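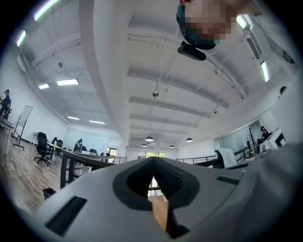 The office ceiling, lights on.

Chinyere Amadi
Okay, a few of you asked how the new office is coming along, and I've been meaning to write a proper update, but what I really want to talk about is the ceiling. Bear with me, I have feelings about this ceiling.

Chinyere Amadi
When we signed for Suite 200 over at Prarndale, the first thing the leasing people offered us was a drop ceiling. Nice flat tiles, everything tucked away. Pramila Tiwari and I went back and forth on it for most of January (she wanted the quiet, I wanted the height) and in the end we left it open. White beam, ribs, ducts and all.

Chinyere Amadi
And I love it! It makes the whole place feel twice as tall. My mother came by and asked when they were going to finish it, bless her.

Chinyere Amadi
The lights, though. They're fluorescent, and they are bright. I grew up doing homework under a tube light in my aunt's kitchen so I don't mind them as much as some people do, but Pramila had a headache by lunchtime three days running, and I do listen to Pramila eventually.

Chinyere Amadi
So we had Kayode Ekwueme over to look. He wired my sister's salon and I'd trust him with anything. He said the fixtures are in good shape and it would be silly to rip them out -- swap the tubes for a warmer color, put the left side on its own switch, live with it a month, then decide.

Chinyere Amadi
His quote for the tubes and the switch came to $652, parts included. I was braced for much worse, so I said yes before he'd finished his coffee and then had to go back and ask what I'd said yes to.

Chinyere Amadi
One thing I'd pass along to anybody looking at a place with an open ceiling: go stand in it at 4 in the afternoon with every light on, then have somebody switch them off while you're standing there. We only ever visited in the morning, and the room is a different animal late in the day.

Chinyere Amadi
Also, dust! It settles on top of everything up there, the ribs and the ducts and that little dome hanging on its thin cables. I bought a long duster with a bendy neck and gave it 30 minutes before my shoulders quit on me. I did the vent first and should have done it last, so learn from me.

Chinyere Amadi
The echo is still with us. Pramila has been reading up on felt panels you can hang between the ribs, and I've said she can have them if they're white. She'd like green. We are in talks.

Chinyere Amadi
If you've lived with an open ceiling and found something good for the sound, please tell me what you used and whether you'd buy it again. Kayode's coming back for the tubes next week, and I'll put up another photo once the warm ones are in.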